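How to run a photo-a-day challenge for a small fan group

Last June I started a photo-a-day challenge for people who like the old Stostero adventure games. We are a small group and most of us have day jobs, so I needed a way that does not eat the whole evening. Many people asked me how I prepare it, and I wrote down the steps I use now. You can use them for any hobby: trains, theme parks, comic books, baking.

What you need

A list of daily words, one picture with the whole list on it, a hashtag, and a place where people can post. I use Instagram, but two of our members only post in our forum and this works fine too.

Step 1. Choose the length

A full month is the classic format. For the first time I recommend to do less. My first challenge had 9 days, and almost everyone who began also finished. When I tried the full month later, the middle of it was very quiet.

Step 2. Write the words

Write more words than you need and then remove the weak ones. A good word can be understood in two or three ways. "Blue" is good. "The blue boat from chapter four" is not good, only people with that poster at home can take part. I mix three types:

easy words, like "shelf", "morning", "favorite mug"
fan words, like a character, a place or a song
open words, like "lost", "almost", "together"

Put an easy word on day one. Put the hardest ones on the weekend, when people have time to go outside or build something.

Ask one other person to read the list before you publish. Florencio Echevarría reads mine, and in the last round he found that I had "window" two times.

Step 3. Pick the hashtag

Search for it before you announce it. I wanted to use only the word Purkon, which is the harbor town in the second game, but this tag already had more than 2000 posts from other people. We added the word "daily" at the end and the problem was gone. Keep it short and write it with small letters everywhere, so people can copy it without thinking.

Step 4. Make the list picture

Use a plain background and big letters. Most people will look at it on the phone, and they will save it there. Write the day number in front of each word. Put the hashtag at the bottom, also inside the picture – when somebody shares it, your text does not travel with it.

Step 5. Announce it twice

I announce one week before and again the evening before day one. My evening post goes out at seven. In the post I write three things: when we start, what is the hashtag, and that it is allowed to skip days. This last sentence is important. Abilio Casado told me he never joined such things because he was afraid to miss one day.

Step 6. During the challenge

Post your own photo early in the day, so there is always one example. It does not have to be beautiful.

Then look through the tag once a day and leave real comments. "Nice!" is okay, but a question is better, because the person comes back to answer. If somebody posts three days together, treat it like any other post. 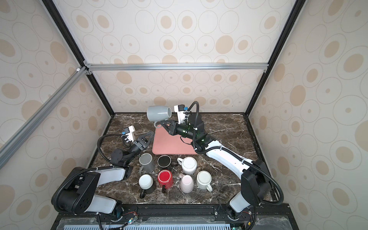 Day 4, "mugs".

When a day gets no photos, do not write about it. Just continue with the next word.

Step 7. After the last day

Make one post with a small selection and name every person in it. Ask for permission first if you want to use the photos in another place, for example on a blog. I send a short message and wait for a clear yes.

Also ask for words for the next round. Ramiro gave me a list so long that I still take words from it, and "Anomum" from his list became our most popular day.

If you make your own challenge with these steps, leave the hashtag in the comments and I will come and look. The word list for our next round will be on the forum on Thursday.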